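Robotics Lab Handout 6: Faults in Tabletop Manipulation
Case: lost grip and late stop during cloth and tray work

Read before the lab session. Bring your printed copy of the bench checklist from Handout 4.

1. Background

The case comes from the two-arm bench in the Brolby lab. Both arms are table mounted, with parallel grippers. The job controller runs Helex, the same task software you have used since Handout 2. The task list for that run mixed soft and rigid items: pick up a folded cloth, move it to a marked spot, then clear items from a tray. The table was left dressed with the usual kitchen items.

The fault has two parts, and students often treat them as one. The first part is a failed grasp. The second part is that the system did not notice the failed grasp and kept going. A failed grasp on a cloth is an ordinary event. An arm that carries on with a wrong idea of what it is holding is a safety matter.

2. What happened

The run started in the afternoon with a full log. Cycle 60 was the first one with a problem. The sequence below is taken from the log and from the bench notebook.

a. The arm moved above the cloth, opened the gripper and went down to grasp height.
b. The gripper closed. Motor current rose for a moment and then fell.
c. Helex marked the grasp as good. The rule at that time looked only for a current peak during closing.
d. The arm lifted. The cloth slid out and stayed on the table.
e. The arm went to the drop spot, opened, and marked the step as done.
f. The next step used the planned layout of the table, with the cloth recorded at its new spot. The path to the tray was planned low, across the place where the cloth still was.
g. One fingertip caught the cloth and pushed it along until it bunched up against the tray. The tray moved.
h. The force limit tripped 600 milliseconds after first contact. The operator had pressed the stop by then.

There was no injury and nothing broke. The tray was out of position and the arm had to be backed off by hand guiding.

3. Why the grasp failed

The grasp height was set for the cloth folded in four. It had been refolded during a reset and was lying flatter. The fingertips closed on the top layers only. The top layers pulled free of the ones under them when the arm lifted.

Microfiber makes this worse in one way. The nap catches on the finger pads, so the current rises during closing even when very little fabric is between the fingers. The current peak looked healthy. Look at cycle 60 next to any earlier cycle in the log and you will see that the peaks are close to the same height. The difference is in what comes after. In a good grasp the current stays up while the arm lifts. In cycle 60 it had dropped before the lift began.

4. Why the stop was late

The force limit was set for moving rigid items, where contact gives a sharp rise. Cloth folds up as it is pushed and the force builds slowly. The limit was crossed only when the cloth had nowhere left to go.

The time filter on the force signal also played a part. It had been lengthened some weeks earlier to get rid of false stops, and the change was written in the notebook but not in the settings file. Anyone reading the settings file would have believed the old value was in use. Write changes in both places.

5. Changes made

The grasp check now has three tests. The current must peak on closing, the finger gap must be within the range set for the item, and the current must hold through the first part of the lift. If any test fails, the arm stops where it is and the step is marked as failed.

The table layout is no longer updated from the plan alone. After each place step, a camera check must find the item at its new spot before the next path is planned.

Travel height between stations was raised. This adds a little time to each cycle and we have accepted that.

The force limit for cloth tasks is now separate from the limit for rigid items.

With these changes the bench was run again in May. Out of 69 failed grasps staged on purpose, all were caught before the arm left the pick area. A staged failure is easier to catch than a real one, so keep this result in proportion.

6. Terms

False success: a step marked as done when it was not.
Stale layout: a stored table layout that no longer matches the table.
Soft contact: contact where force builds slowly, as with cloth, foam or cable.
Hold test: a check that a signal stays above a set level for a set time.

7. Lab work

Work in pairs. One person runs the bench and the other keeps a hand at the stop button for the whole run. Change places halfway.

Load log file 1839 and find the point where the current drops. Note the time and the gripper gap at that moment. Then plot the same signal for one good cycle of your choice.

Write a hold test with a level and a time. Run it on the whole log. Report how many good cycles it wrongly rejects.

Draw the low path from step f as a side view and mark the height at which it would have cleared a folded cloth. Measure the cloth yourself. Do not take the height from the settings file.

Bench views for use with sections 2 and 7:
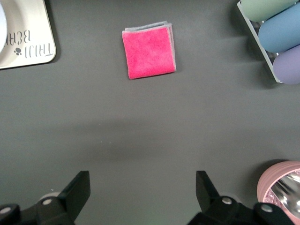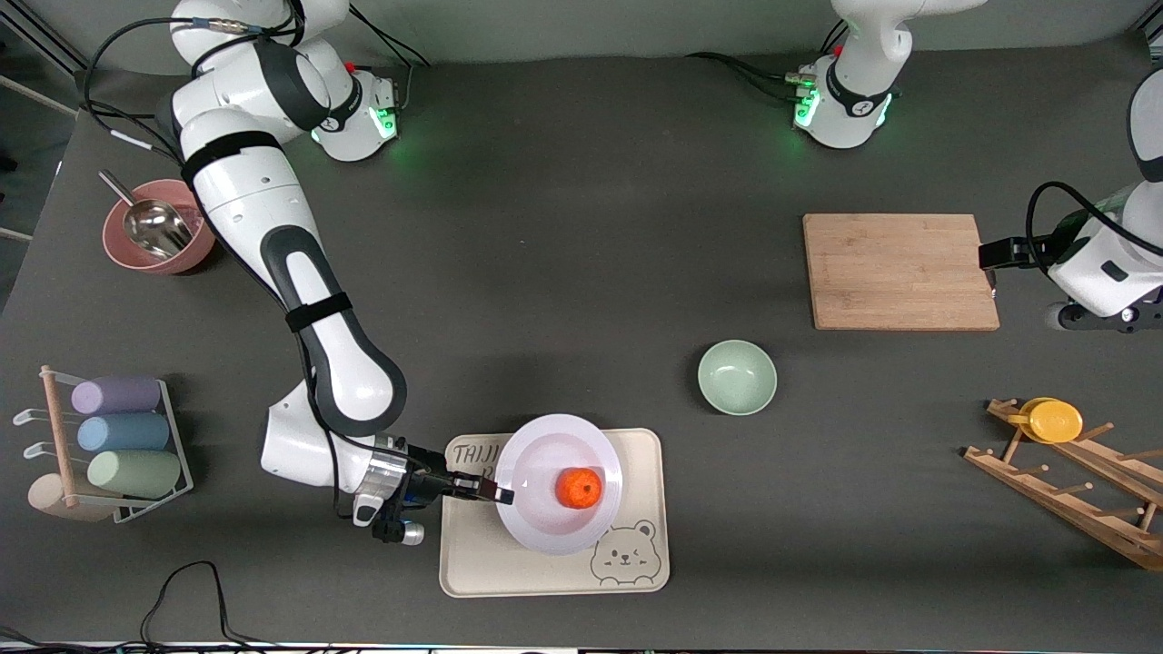 Figure 6.1. First view: folded cloth ahead of the open gripper. Second view: gripper at the rim of the plate on the tray.

Hand in one report per pair, two pages at most, plots included. For more on slip detection, see the Gratdale course notes, chapter on grasp checks.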